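Teaching a Robot to Pick Up a Tray: Our Semester With Testa

Project report, Skadthorpe robotics club 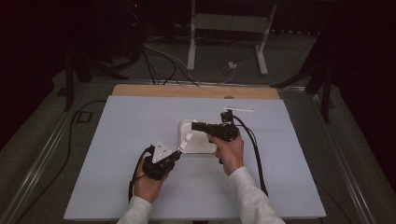
What we were trying to do

So our club at Skadthorpe got to pick one project for the semester, and after a lot of arguing (and a lot of pizza) we went with learning from demonstration. You do a task yourself with a pair of hand-held grippers, you record it a bunch of times, and then you train a model to copy you. We named the whole thing Testa. The goal was to get both grippers to hold a small white tray by its rims, lift it, and set it down again without tipping it over.

I was on the demonstration team, which means I spent most of February with a gripper in each hand. I thought it would be the easy job. Ha!

Getting used to the grippers

The first thing I learned is that your hands get really dumb once you're holding something between them and the tray. I'd reach in from the left and the right, get one white finger tip on each rim, and then push too hard with my right hand and send the tray sliding across the board. The tray is shallow, so there isn't much to grab. I got a lot better once I started moving both hands in slowly and waiting a beat before squeezing.

The cables were the other pain. Each gripper has one coming out of it, and if you twist your wrist the wrong way it tugs on you right in the middle of a take. I ended up draping mine back toward me before every recording – it looks messy but it works.

Our numbers

We recorded 445 demonstrations in total. Around 300 of them were good enough to train on, and the rest got thrown out for dropped trays, bumped tables or me forgetting to press stop. We did the recording over 16 sessions, usually starting at 4 pm and going until somebody got hungry.

The first model we trained was terrible. It would bring the two grippers toward the tray and then just sort of hover there, like it was thinking about it. We went back through the recordings and figured out that I hesitated at that exact spot almost every time. My waiting trick had rubbed off on the robot! We recorded more takes with a shorter pause, and the next model went right in.

The Ilovham demo

We took Testa to the student showcase at Ilovham and let it run in front of people, which was pretty nerve-racking. It got the tray up and back down 13 times before it knocked it off the board, and we were thrilled with that.

What I'd change

I'd want more than one person doing the demos, so the model doesn't pick up one person's weird habits. I'd also write down the tray position before each take. We started doing that way too late, and sorting it out afterward took me a whole weekend. Next semester we're hoping to try stacking two trays, if the grippers hold up.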